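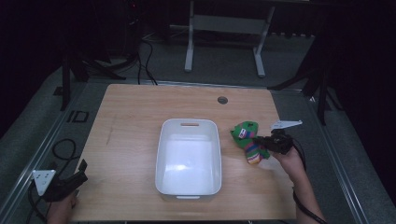 6 min read

Search this magazine Go

The small network that turned off its feed

When I opened Obi for the first time, I waited for something to move. I pulled the page down with my thumb, as I do many times every day with other apps, and the page came back the same as before. It showed a list of names and, next to each name, the hour of the last letter. I thought that my connection was bad.

The connection was good. Obi had a feed until last spring, and then the company behind it, Denix, took it away. In its place the members write to groups, and the groups are delivered at two moments of the day, at seven in the morning and at six in the evening. Between these moments the app has almost nothing new to show.

Denix is a company from Skivcombe, where it rents the upper floor of a former bank. Its founder is Conall Brophy, who worked before on the billing software of a telephone operator and who speaks about social media with the patience of a person who has repaired invoices. He received me in the old meeting room, which still has the bank's heavy door, and he made the tea himself.

"We had a feed for the reason that everyone had a feed," he told me. "I cannot remember a meeting where we decided it. It was in the first drawing."

The first drawing was made for one district, Unley, where Brophy's sister lived and where the residents were looking for a way to talk about parking, school places and lost cats. In the beginning there were 131 members. They were neighbors, they knew each other by face, and the feed was short enough that a person could reach the end of it while the kettle boiled. Brophy believes now that this was the only reason it worked.

Then the service was opened to other districts and the end of the feed disappeared. Denix bought a ranking tool, so that the posts with the most replies would stand on top. In a place where people know each other, the posts with the most replies are usually the quarrels. One discussion about a hedge in Unley received 526 replies in four days, and I have read all of them. The hedge itself is mentioned in the first part and after that only rarely. The rest is about who said what at a summer party, and about a man who had once promised to return a ladder.

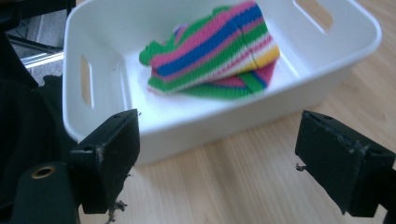
Stripes in a white bin.

Inside the company the hedge became a kind of measure. The advertising side was satisfied with it, because during these four days the members opened the app more often than ever before. The support side, which was two people, was not satisfied. They were reading the complaints, and they asked Brophy to read them also. He took them home over a weekend in April.

What he proposed afterward was not popular. Without a feed there is no good place for advertisements, and advertisements were most of the income. Denix would have to ask the members for money, a small amount each month, and let the others go. One of the early investors asked to be bought out, and was bought out, with a loan that Brophy describes as "not the best loan."

The change was made in a single night. On the next morning the support desk had around 200 messages, and a large part of them reported the missing feed as a fault. Some members asked for a date when it would be repaired. The company answered each of them by hand, which took until the following week.

Many left. Brophy does not give the number for this, and I asked him three times. He says that the paying members cover the salaries and the servers, but not yet the loan, and that the plan for a second language is waiting. The ranking tool is still on a machine in the back office, switched off, under a contract which he cannot end before next year.

I used Obi for a month. In the first week I found it dull, and I looked into it at noon although I knew that nothing could be there. Later I began to write longer. My group was formed by people who repair old radios, and one of them sent every evening a report about the same receiver, which did not play. I do not understand radios very well, but at six I was reading about the receiver before I was reading anything else.

The Unley group still exists, under its first name. The hedge was cut back in the autumn and there is already a new discussion, about the bins.

Contact the editors | Copyright, all rights reserved | Back to top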